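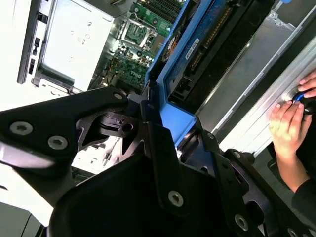
Course Materials > Hardware Servicing > Handouts

Stirlow Technical Institute
Desktop Hardware Servicing, Unit 3: Drive Carriers and Drive Bays
Handout revised 4/17/18

Purpose of the unit

This unit covers the removal and installation of a hard drive in a desktop tower that uses plastic carriers. Students are expected to have completed the unit on safe handling and to have read the notes on static discharge before coming to Room 205.

Terms used in this handout

Carrier: the plastic frame that holds the hard drive. Carriers of this type are commonly colored blue, a color many manufacturers use for parts meant to be handled during service.
Bay: the metal housing inside the tower that receives the carrier.
Latch: the part that secures a drive in its bay. The optical drive may have a latch of its own and should not be released during this exercise.
Data cable and power cable: the two connections made to a SATA drive. Both connectors are keyed and fit in one direction only.

Preparing the tower

Shut the computer down and unplug the power cord. Press the power button once with the cord out. Lay the tower on its side with the removable panel facing up, then take the panel off and store it away from the work area. Before touching any part, locate the power supply, the motherboard, the optical drive cage and the hard drive bay, and note the path of each cable. 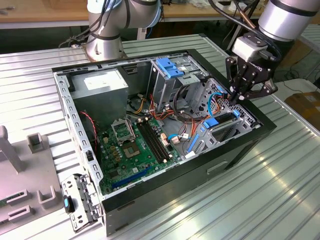 Figure 1. Tower on its side with the panel removed. Power supply at upper left; drive bay at right.

Removing the carrier

Disconnect the data cable and the power cable from the drive. Grip the connectors and not the wires. Release the carrier and draw it straight out of the bay. If it resists, stop and check for a cable caught against the bay - a carrier should never be forced.

Hold the carrier by its frame. The circuit board on a hard drive is exposed on one side, and its components and contacts must not be touched. Set the drive down on an antistatic mat with the board facing up.

Care of the open board

Several of the practice towers are kept without a processor or memory. The contacts inside an empty CPU socket bend easily and cannot be repaired in class. Tools, screws and loose cables are to be kept clear of the socket at all times.

Installing the carrier

Slide the carrier into the bay until it is fully seated. Reconnect both cables. Confirm that no wire crosses the edge of the case where the side panel will close.

Assessment

The practical check is worth 20 points. Students have 3 attempts, and the highest score is recorded. Written answers are entered on Form 526 and turned in at the end of the session. Students at the Ivville campus follow the same procedure and use the same form.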